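Equipment Planning Report: Should the Lab Buy a Second Arm?

Yuzhen Wan, Kha Văn, Meifang Yao
Supervisor: Zhiqiang Xiao
Tue 23 June

1. Why we were asked

The course has one real robot arm and too many people who want it. At the start of the term our supervisor asked us to work out what a second one would cost to own, and whether the money would be better spent on simulation. We were told to assume that the department at Plurville could find the money for an arm if the case was good. We were also told, by almost everyone we spoke to, that the case was obviously good. We are less sure.

2. What we counted

We went through the booking sheet for the existing arm and sorted every session by what the group did with it. The sheet covers 56 sessions. In 11 of them the group wrote down that the arm moved under their own program for most of the slot. The rest went on setup, calibration, waiting for someone with the right login, fixing a network setting, or are simply blank in the notes column. Blank could mean that everything went well and they forgot to write it up. Kha thinks so. Meifang and I don't, but we have no way to settle it.

If the arm is busy but mostly with setup, a second arm gives us two machines being set up. That was the first thing that made us doubt the plan.

3. What the quotes leave out

We asked two suppliers for quotes. Stiller sent a full one with a breakdown. Flaltunport sent a single line and a brochure. Neither quote included a mounting table, a gripper, a safety fence or the computer that runs the controller, and only Stiller mentioned delivery. Once we asked about these things, the answers came back slowly and with the words "depends on configuration" in them a lot.

Costs we think belong in any honest budget:

Table or stand, bolted down
Gripper and at least one set of spare fingers
Control computer, plus someone to keep its software at the version the arm wants
Emergency stop wiring and the electrician's time
Floor markings and a risk assessment
Service after the warranty ends

The service item is the one we trust least. Stiller's contract has a price for the first year and then says "reviewed annually." We could not get anybody to tell us what the review usually does to the price.

4. The simulation option

Jingyi Xie in the year above has been running household tasks in simulation and let us use her setup for this project. Her rooms are furnished with dressers, cabinets and small items for the arm to work around, and the layout can be changed between runs. She calls the software side of it Yuan, after the shared workstation it lives on.

We ran 600 attempts at one reaching task over a weekend while none of us were in the building. Doing the same on the real arm would have taken more slots than the course has.
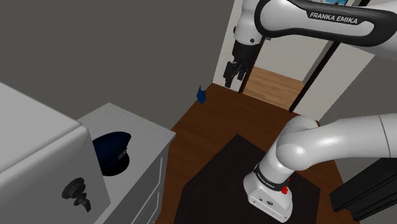

The running cost of that weekend was electricity and some disk space. It would be easy to stop here and say that simulation wins, and an early draft of this report did. Then we tried to list what the 600 attempts had taught us about buying hardware, and the list was short. We know our program can plan a path past furniture it has been told about. We don't know what it does when the camera is slightly off, or when a drawer sticks.

The license is free for teaching at the moment. We would not build a five-year plan on that. The workstation also has to be replaced at some point, and a good graphics card is not a small line in a student lab's budget. People who say simulation costs nothing usually aren't the ones who bought the computer.

5. Comparing the two

We dropped our scoring table. We had given each option marks for cost, space, teaching value and risk, and found we could make either one win by changing the weights a little. Zhiqiang Xiao asked us to put it back in as an appendix, so it is there, but please don't quote it.

What we are willing to say is narrower. The waiting list for the arm is mostly caused by groups arriving with code that has never been run anywhere. If they had to show a working run in simulation before booking, we expect the list would shrink. We can't prove that from one term of notes.

6. Recommendation

Do not order a second arm this year. Spend on the workstation, a spare set of gripper fingers for the arm we have, and paid hours for one person to maintain both. Require a simulated run before each booking. Keep a proper log with no blank notes column, and look at the numbers again after 5 months.

If the department goes ahead anyway, it should get the service price in writing past the first year, and should ask Flaltunport for a real quote before using theirs in any comparison.

7. Disagreements

Kha does not fully agree with section 6. His view is that students come to the course to work with a real machine, and that a booking rule will put off the weaker groups first. We think he may be right about the second part. Meifang would like the rule to start as a trial with two groups. We did not have time to work out how they would be picked.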